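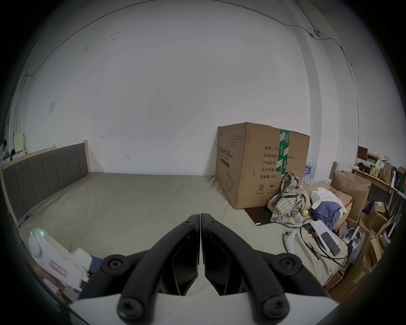 Drelbridge, January. Furnished lettings firm Dollel is to replace the beds in all 87 of its rented rooms in Drelbridge, starting with 22 rooms at Grurkine House.

The new beds have light wooden frames and grey upholstered headboards with vertical padded channels. Each comes with a new mattress, two fitted sheets and a washable mattress cover. The frames are made by Trương, a family workshop that has supplied the firm for 13 years.

Tenants at Grurkine House will receive a letter giving the morning on which their bed will be changed. They are asked to strip the old bed and clear the floor beside it by 9am. Fitters will take away the old frame and mattress on the same visit. Rents will not change as a result of the work.

A spokesperson for Dollel said: "Tenants told us in last year's survey that the old metal beds creaked and that the headboards came loose. We tried the new ones in a few rooms over the autumn and had good reports."

Work at the remaining addresses will begin in March. Tenants who wish to keep their own bed should tell the lettings office before then.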